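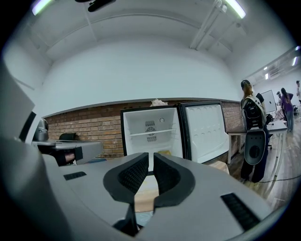

Máté Kun objected, when he read our first draft, that people do not forget the names of colours, they only stop agreeing about them. We have kept his remark in mind in this section, where we compare the written answers with the spoken ones.

4.2 Agreement on pale colours

The questionnaire was sent in February to 983 households in Irkell and Wemach, and almost 900 returned it. Each household received the same card with seven pale shades and was asked to write one everyday word for each. Strong colours were left out, as they were already treated by us in the pilot study in Saarela.

The answers for light blue were the most regular. Figure 4 has a light blue and a pale beige in one view, and this is the pair for which the two towns differ most. In Irkell the beige was usually called "sand" or "cream". In Wemach many people wrote "white", also those who had used "cream" for another shade on the same card. We do not think it is a mistake of reading — the same persons repeated the word when we telephoned them.

Age had a smaller influence than we expected. Older speakers used more words taken from food, such as "butter" and "oat", but they did not agree among themselves better than the young ones. The effect of daylight could not be controlled, and the evening answers from Wemach should be read with some care. The Lokwood word list, which we used for coding, has no separate entry for "oat", so it was counted under "beige".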